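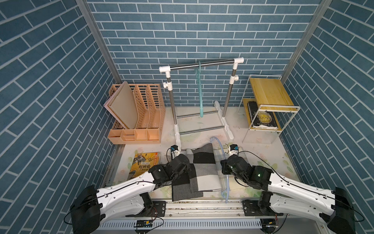 3.2 Ticket sales and attendance at the Tarnik oval

Season passes at short tracks are usually priced against the gate price of a single night, and the discount is set by habit more than by records. To see what pass holders do once they have paid, we used the turnstile data from the Tarnik oval, a paved half-mile track with a smaller inner oval used for the junior and four-cylinder classes. The track scans every ticket and pass on entry, and the operator, Mutach, gave us the full log for one season, from the opening night through the last points race in October.

The log covers 23 race nights. Two further nights were rained out before the gates opened and were left out. On a typical night the main program had a late model feature, a street stock feature and one visiting series. Four nights ended with a figure-eight race or a demolition derby, and we treat these as a separate group because the crowd on those nights differs from the regular one.

Mutach sold 455 season passes before the opener. Each pass carries a number that is read at the gate, so repeat visits can be followed without knowing who the holder is. Passes may be lent to another person, and the scanner does not record this. What we call attendance by a pass holder is therefore attendance on a pass. Thư Thân, who kept the gate records during the season, checked the log against the nightly cash reports and corrected two nights on which one scanner had the wrong time set.

Of the passes sold, 258 were used on at least half of the race nights. Another 78 were used three times or fewer, and most of these were bought in the final week of the preseason offer, when the price was lowest. Early buyers came more often than late buyers throughout the season. The gap was small in the first month and grew after the summer break.

Figure 4 shows average use by race night. Use falls slowly through the middle of the season, rises on the four derby nights, and rises again for the final. The visiting series had less effect than we expected. Nights with the Zokitz Modified Tour drew more single-ticket buyers, but pass use on those nights was close to the season average.

Figure 4. Share of season passes scanned at the gate, by race night. Derby nights are marked with open circles. Rained-out nights are not shown.

Bùi's earlier model of repeat attendance assumes that a holder who misses two nights in a row is unlikely to return. Our data do not fit this well. Many holders skipped several weeks and came back for the derby nights or the final, and a smaller group came only when the street stocks ran a longer feature. We therefore fit the model in Section 3.3 with race type as a separate term and drop the rule about consecutive absences.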